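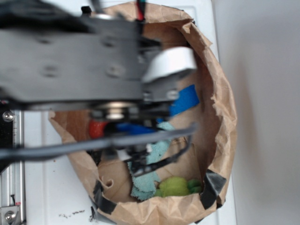

I went along to the Granis open day at Hardale on Sunday, mostly to get out of the rain, and ended up staying until they started stacking the chairs. Granis has the ground floor of the old Danzer building now (you go in by the side door, the front one is still locked) and this was the first time they'd let the public in to see the robots doing anything.

Doors opened at 11 and there was already a queue by the bike racks. Hannelore Gasser was handing out visitor stickers and told me they'd been hoping for 400 people over the day. I'd say they got them, going by the wait for the coffee!

The bit I'd come for was the bag demo. You've got a paper bag, the sort you'd carry your bread home in, taped down so it stays put with its mouth open, and a robot arm goes in after whatever is inside. It sounds like nothing. Then Meinrad Steiner, who runs that bench, explained why his team has been at it for months. Paper folds and sags, and it hides things, and a towel never lies the same way twice. A soft toy squashes when you close the fingers on it. He said a box of metal parts would be a holiday by comparison.

I was there for the 4 o'clock session, and it was packed - mostly families, with a row of small children right at the front who took it all very seriously. Every time the arm dipped down they went quiet, and every time it came up again there was a great deal of shouting whichever way it had gone. One girl wanted to know if it could do her school bag. Meinrad said not yet, and asked what was in it, and the list went on for quite a while.

The bag on the bench had clearly seen some action, all creases and torn round the rim, with a teal towel in it and a red-orange ring toy that looked a lot like a doughnut. My nephew had strong feelings about the doughnut. He wanted the robot to go for it every single time, towel or no towel, and said so.

Aniela Grabowska from the software side took questions afterwards. 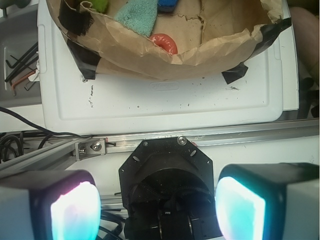 She was good value, I thought, and didn't oversell any of it. Somebody asked how much practice the thing needs and she said they want 1,000 tries at the bag task before they change anything, and that they're still a fair way off. Somebody else asked about jobs, as somebody always does, and she gave a proper answer about sorting donated goods, where they'd like to run a trial with Skandari in March.

I missed the talk upstairs by Settimio Galli - it was full before I'd found the stairs - but I'm told the slides will go up on the Granis site. They're planning another open day and Hannelore is taking names at the front desk. If you've got children, try for an early session, as the later ones had people standing three deep at the back.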